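Packing and Dispatch for Small Businesses
Handout 5: Setting up a packing table and packing a carton
Cundgate Adult Learning, Motwood site
Revised October 13, 2022

Bring this handout to the practical. You will also need your carton size chart from Handout 4 and a pen that writes on tape.

1. What this session covers

Last time we dealt with choosing a carton. This session is about the space you pack in and the order you do things in once the carton is open. Most of you will be working from a spare room, a shop back room or a shared studio, so the notes assume one table and some floor next to it. Conveyor benches and fixed tape stations are in Handout 9 and are not assessed on this course.

2. The table

A packing table should be plain, pale and level. Pale surfaces show up small items, torn corners of tissue and stray screws. If yours is dark, put down a sheet of white card and replace it when it gets marked.

Stand at the table with your arms relaxed. The working surface should come a little below your elbows for light goods and lower for heavy ones. An ordinary dining table is too low for most people to pack at all day, and bed risers under the legs are a cheap answer. Check for rocking after you fit them.

Keep the middle of the table for the carton you are working on. Small things go along the far edge, where you can reach them but will not sweep them off with a flap. A small organiser is enough for labels, document pouches and a spare blade. Waiting cartons go behind the table or to one side, never under your feet.
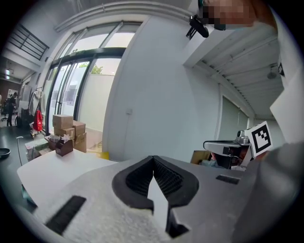 Stacks should be built with the largest and strongest cartons at the bottom. Keep to two or three high where people walk past. Turn the printed side or the label side outwards so that you can read it without lifting anything. Leave a clear way to any door, including doors you do not normally use.

Coats and bags need a place of their own. A rail or a hook is fine. A coat on the packing table will end up covering a packing slip, and every group on this course has lost at least one that way.

3. Stock of materials

Work out your materials from orders, then add a margin. The worked example is Prana, a business selling boxed tea sets by post.

Orders in June: 1,330
Orders that fit the small carton: 700
Orders that need the medium carton: the rest, which is 630
Cartons per bundle: 20

Small: 700 divided by 20 is 35 bundles.
Medium: 630 divided by 20 is 31.5, so buy 32 bundles.

Add one bundle of each for damaged cartons. The total to order is 36 small and 33 medium. Do the same sum for your own business in the space on the back page. If you have no sales yet, use your forecast from Handout 2.

Store flat cartons upright on edge or flat on a shelf. Do not lean them against a radiator or an outside wall. Damp board loses strength long before it looks damp.

4. Packing the carton

Read the whole order before picking anything up.

a) Pick the goods and put them on the table to the left of the carton (right, if you are left-handed).

b) Check each item against the packing slip. Tick in pen.

c) Open the carton and fold the flaps right back. If it has a one-piece lid, let the lid stand open away from you.

d) Look inside. Remove loose scraps and anything left from the last use if the carton is being used again.

e) Put in the lining. Tissue is for appearance and for light scratches. It does not cushion. Anything breakable needs paper wadding or corrugated wrap as well.

f) Heaviest item first, flat on the base, then the lighter ones. Nothing hard should touch a wall of the carton.

g) Fill the gaps. Close the lid and tilt the carton gently. If you can hear or feel movement, open it and add more fill.

h) Slip on top, lid down, tape.

Thin tissue and thin plastic bags both slide about, so fold the edges over the goods before the lid comes down. A sheet caught in the lid looks careless and may stop the tape sticking. Thin plastic bags must also be kept away from children, at your end and the customer's. Read the warning on the bag if there is one and do not cover it with a label.

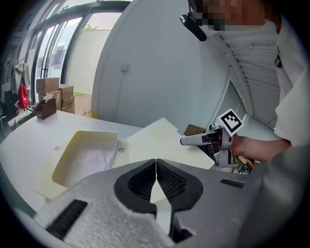 Taping comes next. For a flap carton under 5 kg, use one strip along the centre seam, carried well down each end. Heavier cartons need the H pattern, with a strip across each end as well. Press the tape down with the flat of your hand. Tape laid over dust will lift, so wipe the board first.

Tuck-in lids hold themselves for short journeys by hand. For post or courier, put tape across the front edge too.

5. Reusing cartons

You may reuse a carton if the corners are square, the walls are not creased and no panel feels soft. Remove or fully cover every old label and barcode. Cartons that have carried food, oil or cleaning products are for recycling.

6. Practical task

Work in pairs at one table. Each pair gets one Siriwardena practice order, a choice of three cartons and a tray of fill. One person packs while the other reads out the slip, then swap. Leave the finished carton unsealed until it has been checked.

You will be marked on:
choice of carton
order of packing
no movement when tilted
tape pattern
state of the table when you finish

7. Before next time

Read pages 108 to 112 of the course reader, on labels and customs forms. Measure your own packing surface, including its height from the floor, and bring a sketch showing where the cartons, fill and tape are kept. Mark the doors on it.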